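Nodik Snacks, release 5
README

Maintained by Roxana Lazăr for the Kemeck student robotics club. Last edited 6/16/26.

Contents

This folder holds 1856 hand-held gripper episodes of picking up packaged food in bedrooms and living rooms. The club started recording in October as a term project and kept going after the course ended. The data is meant for training the pick policy on Ilie, our single-arm robot. Earlier releases used one plain desk and a few boxes of the same size, and the policy did badly on anything soft.

Recording

Each episode is one attempt at one item. Start with the jaws open, close on the item, lift, and put it back down on the same surface. Leave the other items where they are, even if they get bumped. Crumpled wrappers count as items. Students take turns on the gripper, and the operator code is stored with each episode.

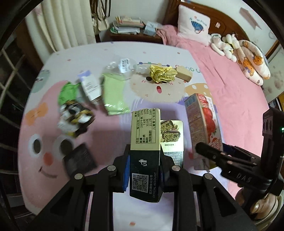
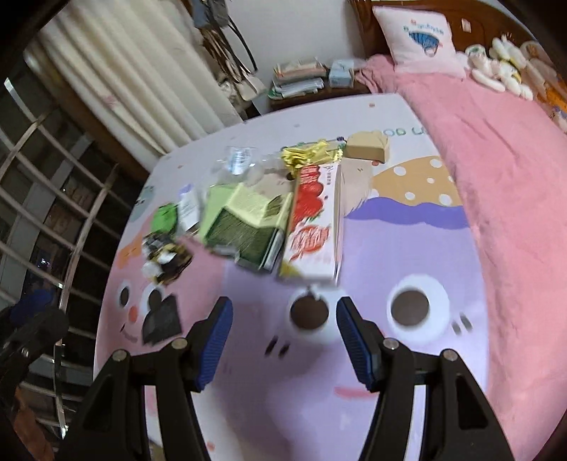

Snack packages on a cartoon-print cover, seen from the gripper camera: box held (first), jaws open (second).

Files

episodes/ has one folder per attempt, with video, gripper width and pose.
labels.csv has the episode number, item type, operator code and result (held, slipped, missed).
splits/ has the train and test lists. The test list has 68 episodes and should not be used for tuning.
tools/nudach/ has the viewer and the script that checks for missing frames.

Known problems

Item types were typed in by hand and the spelling varies. "Foil", "foil wrap" and "wrapper" all mean the same type.
Clear plastic packages are often labeled wrong in the first batch.
Pose drifts in long episodes. Anything over 2000 frames has been left out of the train list.
Window reflections at night confuse the tracker. Close the curtain if you can.

Use

Club members and students in the course can use the data for class work. Faces and mail should be kept out of view in new recordings. Send label fixes to Roxana as a edited copy of labels.csv, with the changed rows marked in the last column.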